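Blue bins back on the racks at Mägi store after winter refit

10/12/25

The stock room at the Mägi parts store is open again, with new steel racking in and the old wooden shelves finally out. Orders restart tomorrow morning. Counter hours same as before.

The job took longer than planned. Bolts arrived late, then one run of shelving had to come down and go back up because the floor dips near the loading door. Staff have been picking from pallets in the corridor in the meantime — not popular.

In total 218 bins have been moved across, holding 1,039 separate lines, mostly fixings, hose ends and small spares. Heavy stuff goes low. Anything ordered daily sits at waist height, where it can be reached without the step.

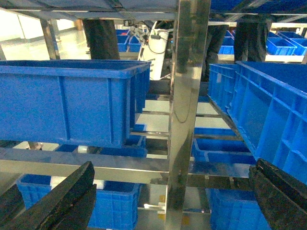
Blue plastic storage bins on the new stainless steel racking.

"It's the wiping down I'm happiest about," said stores manager Austra Zariņš. "The old shelves soaked up everything. Oil, tea, you name it. These you go over with a cloth and your done."

The racks were supplied by Irkusix and put up by fitters from Jusari over nine working days. Bins are the same ones as before, washed and relabelled. Zariņš said new ones were priced up but the old ones had years left in them, and the ribbed sides take a knock.

Some gaps still. Nearly 74 lines are waiting on a recount and will show as unavailable on the order page until that's finished, probably by midweek. Customers who need one of them sooner should ring the counter and someone will go and look.

Returns are still being taken at the side door. Please don't leave boxes outside after closing — two got rained on last week and the lables came off.

A second phase, covering the long-item bay and the paint cupboard, is down for February. Store will stay open for that one, though collection may be slower on the first couple of days. The old shelving is free to anyone who can carry it away, ask for Austra at the counter.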